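Search this site Type and press enter

Month 2 at Irton, January, evening

Spent most of the day on the handling rules for the two-arm benches. The draft I inherited has 12 clauses and reads as if three people wrote it without meeting. Clauses 4 and 9 contradict each other. Clause 4 says the table must be clear before a run starts. Clause 9 says loose parts may stay if they are "not in the way". The second is not a rule, as it can't be checked, and I have struck it out.

Replacement wording, as of this afternoon: "Before a run, every item on the table is either on the task sheet or taken off the table." It is blunt but an operator can answer it yes or no. Small hardware gives the most trouble. A screw under a fingertip does little harm to the arm, but it does spoil the record, and someone then has to decide whether the run counts. I would sooner have that decided in advance.

Went through the old logs before lunch. There are 172 entries for the Drurkmont procedure and most of them have the "table state" box left blank. The box asks for a sentence. Nobody writes a sentence at the start of a shift. I will change it to a tick and a short list, and see whether the rate improves by February.

Next item was thin flat things: boards, trays, folders, sheets. The Perketti guide, which we follow for most of this, treats them as ordinary rigid objects and gives a single grip rule, to hold near the centre of mass. That is no use for a board wider than the fingers can open. It has to be taken by an edge or a corner, and then it tilts, and the load on the wrist depends on how far out the rest of it hangs.
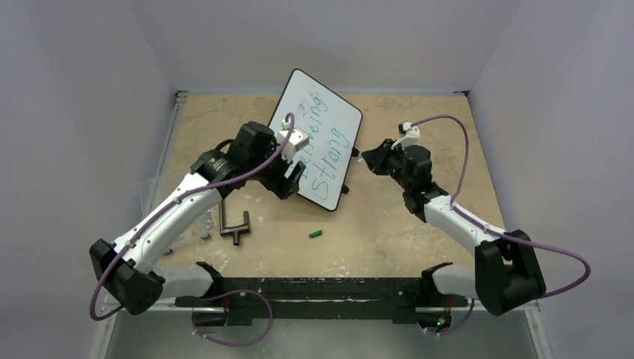 So the rule needs to cover the one-handed case and the two-handed case separately. For one hand: grip on the edge, lift slowly, keep the lower edge close to the table until the hold is known to be sound. For two hands: the second arm stops short of the object, the operator confirms the first hold, and only then does the second close. No simultaneous closing. The closing order goes on the task sheet so that two operators on different shifts do it the same way.

I also want a line about surfaces that carry writing. Anything written in marker should be held where there is no writing if the task allows, and if it does not, the sheet should say so. Fingertips pick up ink and pass it on to the next object. Cleaning interval for fingertips is currently every 1,000 grips, a figure copied from Delacroix, where as far as I know they handle only dry cartons. I have no better number. Left it in with a note that it is provisional, and added "and at the end of any task using ink".

Cables: the draft says they must be "tidy". Struck out as well. A tight cable looks tidy and pulls at the wrist at full reach. New text asks for enough slack to reach every corner of the table, and no loop that can pass under the arm. The check is done by moving the arm by hand with power off, at the start of each shift, both arms. It adds about 2 minutes.

Not settled: who may restart after a stop. Present practice is whoever is nearest. I would limit it to the person who signed the task sheet, but that fails over the lunch break when the signatory is out. Could allow a second signature. Leave until I have asked the evening shift how often it comes up.

Also not settled: whether "table" includes the rail and the mounting bar. People put things on the bar. I think it must be included, so the definitions section needs a drawing and I need to learn the drawing package properly.

Draft is now down to 10 clauses. Numbering to be fixed tomorrow, and the cross references in the annex will all be wrong until it is.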